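The Miltov Messenger goes fortnightly

Big news from the press room, and we've been itching to share it! From March the Miltov Messenger will come out every two weeks instead of once a month. Pikance, who have printed us from the beginning, found us a second slot on their small press, and the paper grows by four pages an issue as well.

We asked readers in the winter survey what they wanted and 743 of you wrote back, which is a wonderful pile of post for a paper that prints 2571 copies. More court reports, please. More on the Zeltamham bus route. Fewer crosswords with Latin in them (sorry, Karabo).

Karabo Kekana moves up to news editor and will run the Nyitrai pages too, so council stories from that side of the river finally get proper room. Sipho Mofokeng stays on sport but is also starting a column on old local newspapers, and his first piece, about a weekly that lasted six issues, is a joy.

The cover price stays where it is. Subscribers don't need to do anything, the extra copies will simply turn up. 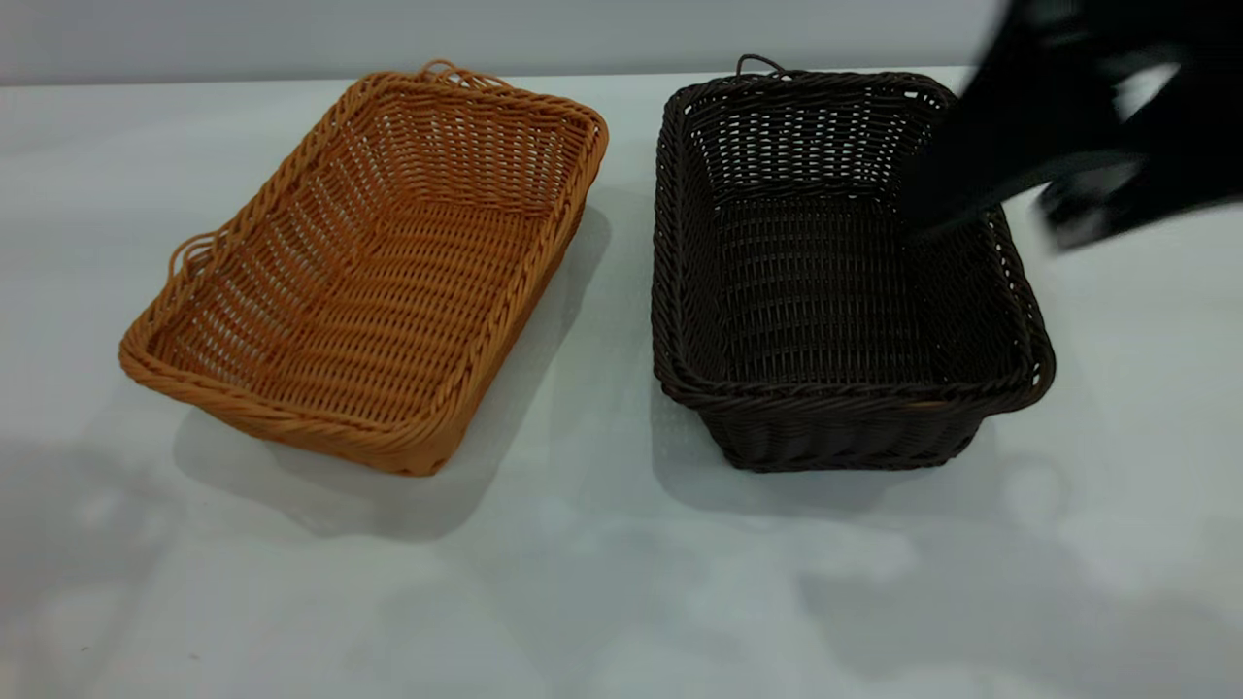
Small ads are staying in print, and we're giving them a whole spread! Each one can run to 400 characters, with a photo if you have one. Plain backgrounds print best on our paper: two woven baskets side by side on a pale tabletop, with a light grey wall behind, will come up beautifully even at stamp size. Send yours to the Miltov desk by noon on the day before we go to press.

Letters are welcome at any length, though the short ones tend to get in first.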